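Weeknight egg drop soup from a bag of bouillon

Posted November 2020

I make this soup when I can't face real cooking, and it's the one my kids ask for by name (they call it Maeng soup, after the shop where I get my noodles – long story). You need four cups of water, two eggs, a scallion, a little cornstarch and one heaping teaspoon of granulated chicken bouillon.

Start the water on medium-high. While it heats, beat the eggs with a fork until there are no clear streaks left, and stir a tablespoon of cornstarch into the same amount of cold water. The bouillon I buy is the kind in the yellow pouch with 鸡精 down the front in big blue characters and a chick in an apron. Look for those two characters and you'll be fine!
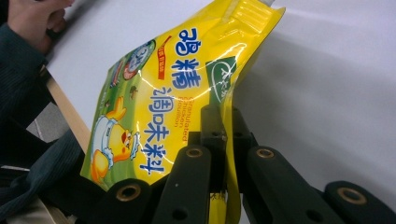

Marisol wrote in to ask if cubes would work, and said hers always leave gritty bits at the bottom of the pot. They do work – crush one first and give it an extra minute of simmering.

Once the water boils, add the bouillon and stir, then the cornstarch. Turn it down low and pour in the egg in a thin stream, stirring slowly in one direction. Taste before you even think about salt, that stuff is salty already. Scallion on top, then eat it right away.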